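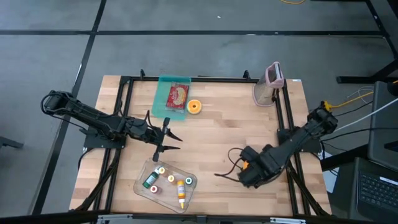

My sister-in-law gave me a set of clear trays in January, and I have been arguing with them ever since. They came with a booklet from a company called Flakine that promised I would "see everything and lose nothing." I am 70 years old and I have lost things in plain sight my whole life.

The theory goes like this. You take whatever is loose on a table or in a drawer, you put it in a see-through tray with others of its kind, and peace descends. Small bottles go with small bottles. Snacks go with snacks. Tall things go in a tall container so they stop falling over. I did all of it in one afternoon, with the radio on, and I will admit the kitchen looked wonderful until supper.

Then my neighbor Lowri Mostyn came by for vanilla and I couldn't find it. It was in the tray with the other little bottles, where I had put it myself, and I must have looked straight at it twice. When the vanilla lived alone on the windowsill I could have reached it in the dark. Put six small bottles together and what you've got is a crowd.

I don't believe the see-through part does what they say it does either. A clear tray shows you its contents, sure, but so does a table. A table has been showing people its contents for a very long time and doesn't cost anything extra. What the tray adds is an edge. I'll grant that an edge is worth something if your jars roll or leak, and mine sometimes do. But then any old baking pan would serve, and I own 5 of those.

The tall container bothers me most. Things go into a tall container and only their top inch ever comes out again. Mine has been swallowing envelopes and a ruler since spring. Sadao Tsuchiya, who taught shop in Emdale when my boys were in school, kept his tools flat on the bench in the order he used them, and he could tell from the doorway if a chisel was gone. He had no containers that I remember. He had a habit, and you can't wrap a habit and give it to your sister-in-law's brother's wife for her birthday.

I know people who swear by the trays. Hiyori Fujimoto at the library told me hers changed her mornings, and she is not a foolish woman. But she was tidy before. I'd like to hear from one messy person who bought trays and is still tidy 2 years on. I have asked, and so far I've gotten a lot of stories about the first week.

I kept one of mine. It has cookies in it, still in the packet, and it's doing fine. The rest are in the garage, stacked inside each other, and you can see every one of them perfectly well from the door.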